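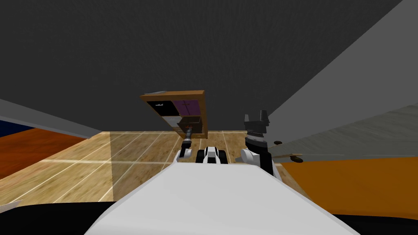 Kwesi Dankwa told me, before I'd even got my coat off, that most people quit choir for the same reason they quit the gym – they miss one week and feel too embarrassed to go back. "So I never ask where you were," he said. "I just hand you the alto part."

I'd come to the Litora Singers on a Thursday evening to talk to him and Delali Wumbei, who run the thing between them, and I'd been warned I would end up singing. (I did. Badly!) The group started with seven people in Delali's kitchen and now has 37 on the list, and you don't audition, you don't read music unless you feel like it, and you get tea at half time.

"I can't read a note myself," Delali said. "I learn everything by ear off Kwesi, and then I teach the sopranos, and by then it's usually a little bit different."

"It's usually a lot different," said Kwesi.

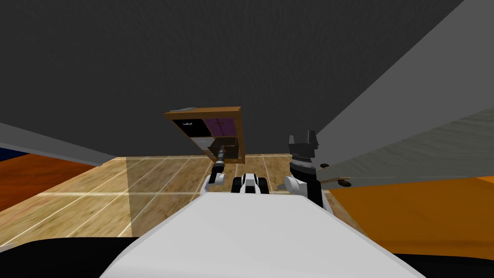 *Page last changed: April*

I asked how they pick the songs, and this is where they got going. Kwesi likes old hymns with big slow bass lines. Delali wants anything with clapping. They've settled on three new songs a season, and everybody else gets a vote on the order, and there was a whole argument about a lullaby that I don't think is over yet.

"I walked out over that lullaby," Delali told me, laughing. "Then I remembered I had the keys."

What about nerves? I sang one line on my own that night and my knees went. Kwesi says he still gets it before every concert, and his fix is to hum in the car with the windows up. "Low and lazy, like you're bored. Your throat believes you after a while."
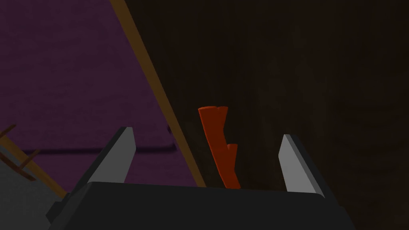

## Coming along

Rehearsals start at 7 and you can turn up without telling anyone. Delali asks that you bring your own mug. I'm going back next week, in the altos, standing behind somebody loud.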